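Research Associate in Simulation for Robot Manipulation
Ninduddale Institute for Robotics, Sima Project

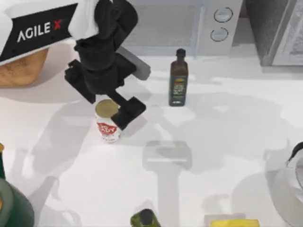
Applications are invited for the post of Research Associate on the Sima project, which studies how far results obtained in simulated kitchens can be relied upon when the same control policies are run on physical arms. The post is full time, fixed term for 2 years, and is based at the Institute's main building in Ninduddale. The preferred start date is in September.

Background to the post

Testing a manipulation policy on real hardware is slow. Objects have to be reset by hand between trials, lighting changes through the day, and a comparison between two versions of a policy can occupy a laboratory for weeks. The Sima project was set up to find out when a rendered scene can stand in for the real counter and when it cannot.

In the first phase of the work, the team built 342 kitchen worktop scenes containing ordinary items such as cans, bottles and small appliances. Each policy under study was run for 2,000 simulated trials and 1,000 physical ones, using matched starting positions. The order in which policies ranked in simulation agreed well with their order on the real arms for reaching and single-object grasping. Agreement was weaker for tasks in which two arms share a workspace, and weakest where contact with the object begins before the grasp has closed. Shadows cast by an arm over a pale, glossy surface were also found to affect some policies more in one setting than in the other.

The second phase, to which this post is attached, will look closely at these cases. The results will be released together with Rindine, the Institute's open evaluation toolkit, and the physical trials will be carried out jointly with our partner Monik.

Main duties

The Research Associate will:

design and run paired simulated and physical trials of one-arm and two-arm tasks;
improve the contact and friction models used for rigid household containers;
study the effect of lighting, reflection and shadow on policy behaviour;
maintain the parts of Rindine that deal with scene set-up and scoring;
prepare papers and technical reports, and present them at project meetings;
give day-to-day guidance to doctoral students working on related topics.

The project team meets each Wednesday and attendance in person is expected. Other working hours may be agreed with the line manager. Some travel to Monik will be required - normally short visits, with costs met by the project.

Person specification

Candidates must hold, or be close to completing, a doctorate in robotics, computer science, engineering or a related subject. They must have good programming skills in Python or C++, direct experience of at least one physics simulator, and a sound knowledge of experimental design and statistics. Evidence of written work of publishable quality is also required.

Experience of working with physical robot arms is desirable, as is experience of rendering, camera calibration or learning from demonstration. Applicants whose background lies wholly in simulation will be considered, and training in the safe use of laboratory equipment is given to all new staff.

How to apply

Applications should consist of a curriculum vitae, a covering letter of no more than two pages and the contact details of two referees. The covering letter should address the person specification and describe one experiment, published or not, in which the applicant's simulated and measured results disagreed. Referees will be contacted for shortlisted candidates only.

Interviews will be held at Ninduddale and will include a short presentation and a visit to the laboratory. Candidates who need adjustments at any stage are asked to state this in their application. The Institute welcomes applications from all sections of the community and will consider requests for part-time working or job sharing.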